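Bit of a write-up on the arm fault we've been chasing at Estby, for anyone else building one of these.

1/ The arm ran fine through August. Then the wrist servo started dropping out partway through a reach. No warning, it just went limp and the gripper sagged.

2/ First guess was code. I logged 2,000 moves and found 6 dropouts, all with the arm turned well to the left. Code was the same every time.

3/ Swapped the servo. Same thing. Swapped the board it plugs into. Same thing. That was 60 dollars I didn't need to spend.

4/ It was the cable. The old loop was too short, so each left turn tugged on the connector. The plug looked seated but one pin was backing out.

5/ New cables are longer, with big loops on both sides. Ugly, but there's slack now. Straight up is the pose I check first.
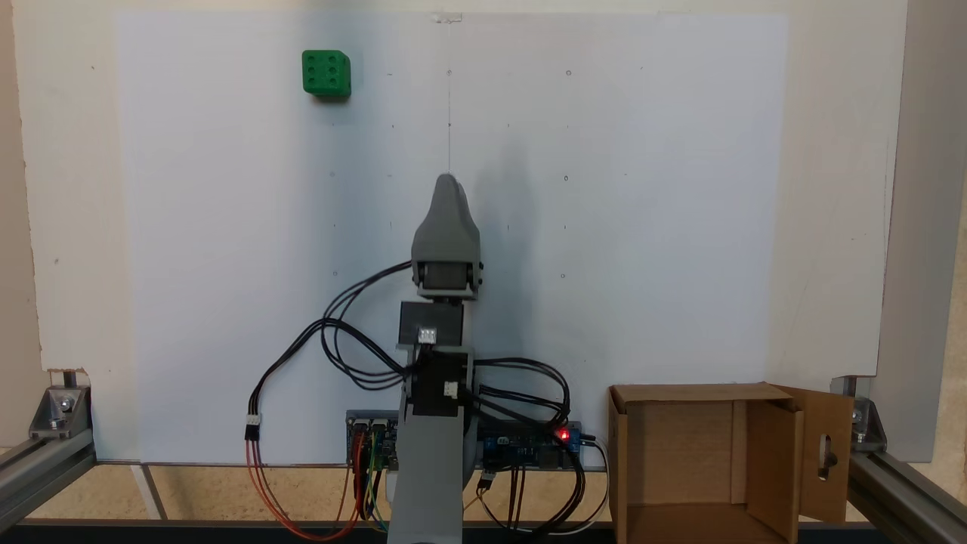

6/ Since the change I've done 100 full left turns with no dropouts. I'm still keeping my hands clear while it's powered. A limp arm can wake up again when the pin touches.

7/ Next job is a proper clip for the plugs. If you've got one that holds, let me know.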